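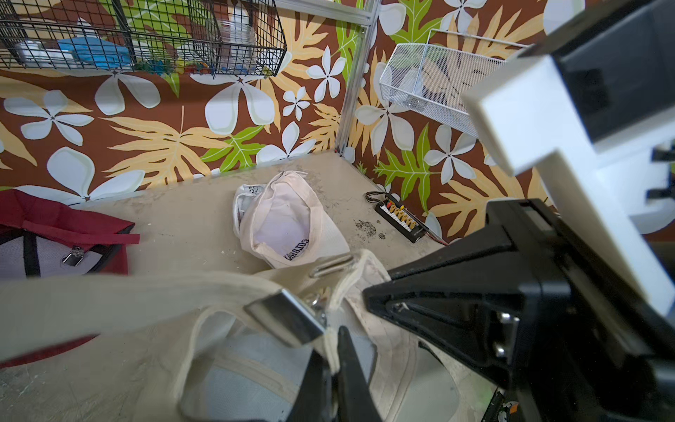
Module 4. Automatisation du poste de préparation et évolution des métiers

Support de cours, deuxième partie. Enseignante responsable : Preben Hauksdóttir

4.1 Objet de la séance

La présente séance porte sur la manutention robotisée d'articles souples (sacs, housses, sangles) et sur ses conséquences pour les personnels affectés jusqu'alors à cette tâche. Le cas étudié est celui de l'atelier de reconditionnement Fikasine, à Rodport, qui traite 400 sacs par poste de travail et par jour.

4.2 Particularités de la tâche

Un sac en toile n'a pas de forme stable. Il s'affaisse, se replie, et son ouverture change de place à chaque dépose. La saisie par la bandoulière, à proximité d'une boucle, offre une prise mieux définie que le corps du sac. La préhension d'une sangle ne garantit toutefois ni l'orientation de l'article ni la réussite du transfert, et ces deux points font l'objet de contrôles distincts.

4.3 Répartition du travail avant et après l'installation

Avant l'installation, l'opérateur ouvrait le sac, en vérifiait la doublure, réglait la bandoulière et déposait l'article en bac. Depuis la mise en service de la cellule Vurkesen, au mois de juillet, la saisie et la dépose relèvent du robot. L'opérateur conserve l'inspection de la doublure, le traitement des rejets et la remise en état de la zone de travail.

Trois effets ont été relevés par Debashish Sheikh lors des entretiens menés auprès de l'équipe :

- une diminution des gestes répétitifs du poignet et de l'épaule ;
- une charge d'attention accrue, l'opérateur devant intervenir à des moments qu'il ne choisit pas ;
- une incertitude quant à la classification du poste, la grille en vigueur ne mentionnant pas la surveillance de cellule.

4.4 Formation et reconnaissance

L'employeur a prévu un parcours d'habilitation de trois jours, comprenant l'arrêt d'urgence, la reprise manuelle et la consignation des incidents. Les représentants du personnel ont demandé que cette habilitation ouvre droit à une requalification. La question demeurait en discussion à la date de rédaction de ce support.

4.5 Travail à remettre

Les étudiants liront le rapport Deng (chapitres 2 et 5) et rédigeront une note de 1 000 mots sur la répartition des responsabilités en cas d'article endommagé. La note sera déposée avant la séance suivante, à 9 heures.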